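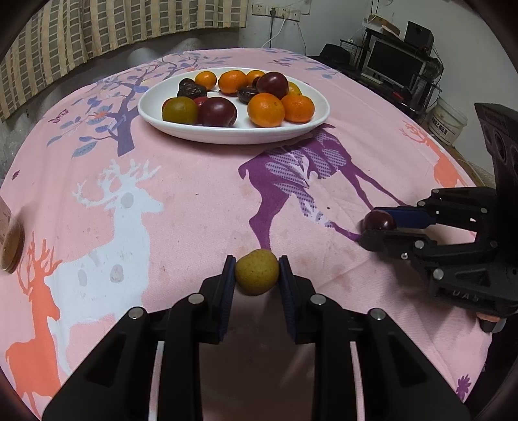
A plum and a small yellow-green fruit over the pink tablecloth.

Search reviews Go

The Grarkier fruit dryer, one winter on
February
By the Suvcombe Kitchen Notebook

I have wanted a fruit dryer ever since my aunt used to send us home with paper bags of dried plums, and I put off buying one for years because they take up so much counter. The Grarkier is the one I finally gave in to (the six-tray model, in cream), and after a whole winter of plums, apples and one very sad batch of bananas I feel ready to talk about it.

Let me start with the good part, the fan. It is quiet! I run it overnight with the kitchen door open and sleep right through. My old Ulham, rest its soul, sounded like a hair dryer in a bucket, and the cat would not go near it.

The trays are mesh and they slide out from the front, so you can check the middle one without unstacking everything and losing your heat. Plums do best halved and pitted, skin side down, popped inside out a little with your thumbs if you have the patience. Mine want most of a day. Apples are much quicker, and I like them sliced thin with the peel left on. I weighed one load of apples out of curiosity, and 1017 grams of slices came down to 203, and we ate those before supper.

Now for the grumbles. The timer only goes up in full hours, the door latch feels flimsy to me, and the drip tray is a shallow little thing that spills if you so much as look at it. The recipe booklet is no help with stone fruit either. I went back to my battered Czarnecka preserving book, where the plum chapter starts on page 513 and goes on happily for ages.

Cleaning is fine if you soak the trays right away. Leave them until morning and you will be out there with a toothbrush, as I was after the bananas.

Would I buy it again? Yes, I think I would, though I'd wait for a sale, and I'd pick up a spare set of trays at the same time. They sell the fine mesh ones separately, and you'll want those for herbs.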